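Will it ever do the washing up?

11 Aug 2018

My mother was promised a robot in 1999. I remember the magazine it was in, because she kept it on top of the bread bin for months, folded open at a drawing of a cheerful metal housemaid with a tray. She is still waiting, bless her, and she brings it up every time I mention anything to do with computers.

So when Tove Blöndal wrote to ask if I'd like to come over to Destorstead and spend an afternoon watching arms pick things up, I said yes before I'd looked at the train times (two changes, and a long wait at the second one). I took a tin of flapjacks, which went down very well, and I asked a great many daft questions, which everybody was kind about.

I ought to say that I went in expecting to be either dazzled or disappointed, and I came home neither. Mostly I came home thinking about my own kitchen.

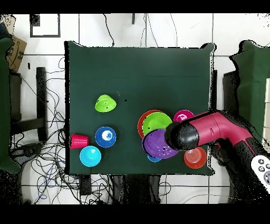

Clearing up after a meal is a much harder job than I had ever given it credit for. I do it with the radio on and my mind on something else entirely, and I suspect you do too. But think what you have to know! A plate that's sitting inside another plate has only a thin bit of rim to get hold of. A bowl turned upside down, like the lime-green one and the blue one, gives you a smooth round dome and wants a completely different sort of grip from the orange-red one sitting the right way up. Then there's a cup on its side, which I would scoop up without a thought, and a purple thing full of holes leaning on the plates so that you'd want to shift it first. And these are plastic toy dishes, with no gravy on them.

Yakubu Adeleke, who has been at this for 10 years and has the patience of a heron, told me that visitors always ask about speed. He'd sooner they asked what happens when a bowl slips. I asked him what happens when a bowl slips, and he laughed and said, "Well, quite."

I did press him on when I might have one at home. He wouldn't give me a date — sensible man — but he thought factories would get there well before houses, as a factory can decide where everything goes and my draining board plainly can't. I've got 3 sizes of saucepan lid that fit nothing I own.

I rang Mum that evening and told her not to throw out her rubber gloves. She asked whether it could do windows.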